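Benditz Tinned Goods Label Set

Version 1.2, released 2024-12-10

Summary

Benditz is a text dataset of tinned food labels transcribed by hand. It holds 794 records, each covering one product label as sold. It was put together for work on ingredient parsing, allergen lookup and unit conversion. Label artwork is not distributed.

Contents

labels.csv: one row per label
ingredients.csv: one row per ingredient, linked by label_id
units.csv: conversion table for net and drained weights
CHANGES.txt: corrections by version

Each row in labels.csv has 17 fields. The ones most often needed are label_id, category, net_g, drained_g, packing_medium, country_packed and language. Weights are in grams. An empty drained_g means that the label gave no drained weight; it does not mean zero.

Categories

There are 26 categories. Fish is the largest, followed by pulses, tomatoes and fruit in syrup. Tuna is kept apart from other fish, as its labels vary most in how they state the packing medium. "In brine", "in salt water" and "in spring water with added salt" are stored as written in medium_raw and reduced to a single code in packing_medium.

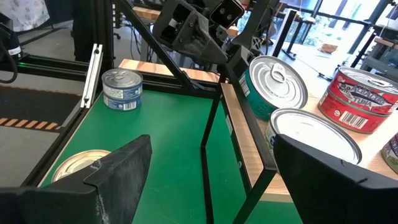 Bae asked whether the reduced codes could be dropped altogether, given that brine strength is never printed and two products under one code may differ a good deal in salt. The codes stay in this version. Anyone working on salt content should use salt_per_100g, which is copied from the nutrition table, and ignore packing_medium.

Transcription

Every label was typed twice, by different people, and the two versions compared with the Biltham diff script. Differences in spacing and capital letters were settled by rule. All other differences went back to the label. Spelling mistakes on the label are kept and marked with sic = 1.

Multilingual labels are transcribed in the first printed language only. Best-before dates and batch codes are left out.

Known problems

Nutrition values are per 100 g, but labels differ on whether this means drained or total contents. The field basis records which, where stated.

Pulses collected before August lack country_packed. These rows will not be filled in.

Ingredient percentages do not always add up to 100. Most labels give a percentage only for the named ingredient.

The Vultasetti import used a comma as the decimal mark. Version 1.1 read some of these as thousands. Fixed in 1.2; please discard older copies.

Use

Not suitable for medical or dietary advice. Recipes change, and a record shows only what one label said when it was typed.

Files are UTF-8 with Unix line endings. Please report errors with the label_id and the field name.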